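From: Nicanor Robles
To: bovton-boosters list
Date: June 2024
Subject: Re: [boosters] bus for the Darnlow game + the old-timers page

Leire, all,

Quick one, typing between meetings so forgive whatever this looks like.

Leire Valcárcel wrote:
> Hi everybody. Two things before the summer gets away from us.
> First, the Darnlow trip. Last time we left it until the week
> before and ended up in three people's minivans. Do we want to
> book a real bus this year? Vasiliu has one that seats more than
> we need but the price was fair when I called.
> Second, I would like to put a page in the season program for the
> fans who came to every home game through the bad years. Some have
> moved, some have passed. I have a short list but I know it has
> holes. Send me names, and a line or two about where they sat or
> what they yelled.
> Also is anyone doing food for the kickoff supper or am I
> imagining that we agreed to that?
> Leire

Bus: yes. Book it. I'll put down the deposit and people can pay me back at the supper. If we get 100 percent of the folks who said yes in December we fill it, we won't, fine, more leg room. Only thing, ask Vasiliu if the driver will wait past the final whistle. Two overtimes last year and ours was ready to leave without the band parents.

Could we leave from the north lot and not the gym? Gym lot is torn up till who knows when.

Old-timers page: love it, want to help. Names I don't see on the list you sent round in the spring -

The couple from the feed store, row 7, right behind the visitors bench. He never said a word, she said plenty. They came to the sleet game. I think there were more people on the field than in the stands that night.

The retired bus driver with the cowbell. Moved to his daughter's, I have the address somewhere, will dig.

My uncle. He'd hate being on a page but put him on it. Never missed one at home until his last fall, and he kept score on the back of the church bulletin, every game, I still have a shoebox of them. We could scan one for the background maybe? Pencil is faint but it might come up.

Please don't do it alphabetcal. Do it by where they sat. People will find themselves that way, and find who they sat next to.

Printer: Valtatau did the program last time and the color was off, our green came out like pea soup. Can somebody ask for a proof first this time. They need the pages 2 weeks ahead, so backing up from the opener that's not a lot of room. I'd say get names in by the end of the month.

Food. You did not imagine it.
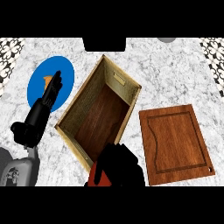 I said I'd do the beans and the slaw and I will. Somebody else please take dessert, and somebody with a truck get the long tables from the Legion. They want them back the next morning, wiped down, they were pretty clear on that.

One more. The ticket booth window sticks again. Not for this list I know but if the school people are reading, it needs fixing before we have a line out to the road.

Have to run. Will call Vasiliu tonight if you havent already, just tell me.

Nicanor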